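Search this site Go
Print this page | E-mail this article

3.2 What people told me about sorting

I went into the Dromberg interviews expecting to talk about memory, and I came out with pages and pages on tidying up. I'd asked all 659 people on the Umoda list the same opening question (what did you do with your things as a child?) and the answers ran off in every direction. Buttons, stamps, bottle tops, a whole drawer of bus tickets! Remo Frei did the first round of coding with me, and we fell out over two of the categories almost straight away. He wanted "by colour" and "by shape" kept apart. I thought most people slid between them without noticing, and I still do - but we kept them apart, and I've stuck to his labels in what follows.

The older group talked far more about shape. I can't say why, and I'd be wary of anyone who could from interviews like mine. Gisler puts it down to the toys people had at home, and there may be something in that, though two of my keenest shape sorters told me they'd had hardly any toys at all. What I can say is that people warmed up once they had something simple to think with, and the stories got longer and a good deal less neat.
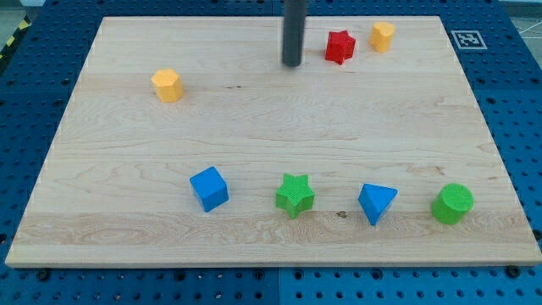 Figure 10. Seven small plastic shape blocks in different colours on a pale wooden board.

3.3 Sorting with other people

Brothers and sisters came up constantly, mostly as a nuisance.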